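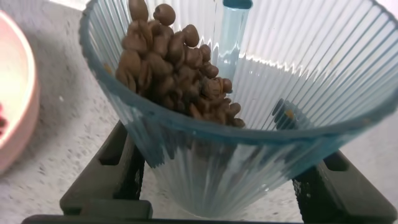

Ticket 811 – Beans going stale and bits in the grinder
Opened by: Leonora Aquino
Area: shared kitchen, second floor
Status: closed
Assigned to: Gerrit Cuypers

Reported problem

Coffee from the Kullside grinder has tasted flat since the start of August. The grinder also stalls partway through a dose, then runs again after a shake. Two people have found crumbs of something that isn't coffee in the catch drawer. Beans are from the same supplier as before, Zusberg medium roast.

Gerrit Cuypers, first look

Emptied the hopper and ran the grinder with nothing in it. Motor sounds normal. Put in a small dose and it went through without stalling. Did the same again with beans from the open bag and it stalled on the second try. So the motor is fine and I'm looking at what goes in.

Asked how people are dosing. Most use the ribbed blue plastic cup, fill it at the counter and tip it into the hopper. The cup has no lid. Leonora says it often gets filled in the afternoon and left for the morning.

Hsiu-ying Tse, comment

I fill it the night before, that's me. I didn't know it mattered. Also the cup gets used for other things during the day, I've seen sugar sticks in it.

Gerrit Cuypers, second look

Found the stall. There was a curl of thin plastic across the hopper throat, the kind that comes off the top of a bag when you tear it. It lets beans past until it swings over the hole. Took it out with tweezers, brushed the burrs and ran 12 doses in a row. No stall.

Flat taste is a separate thing. The bag clip was cracked and the bag had been standing open.

Müzeyyen Ateş, comment

Can we keep the cup? It pours better than the scoop – the scoop throws beans all over the counter and they end up behind the grinder.

Gerrit Cuypers, reply

Cup stays. It just isn't storage. Steps to follow from now on:

1. Keep beans in the Flevwood tin with the lid pressed down. Cut bags open with scissors and put the strip in the trash before pouring.

2. Fill the cup right before grinding. Take out anything that isn't beans before tipping it into the hopper.

3. Wipe the gray speckled counter back to the wall when you finish. The teal bowl can stay out. Stray beans go in the trash, they don't go back in the tin.

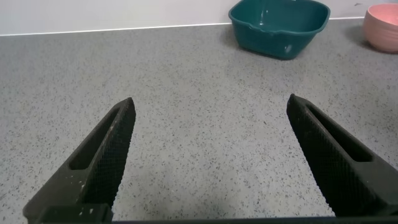 4. If the grinder stalls, switch it off at the wall and check the throat of the hopper first. Don't shake it.

Leonora Aquino, follow-up

Used it Saturday and twice since. No stalling, nothing odd in the drawer. Taste is better with the new bag. The cracked clip is in the trash.

Lieven Coppens, comment

Spare hopper brush is in the drawer under the kettle. Please put it back there. Closing this one, and the dripping tap is on ticket 979.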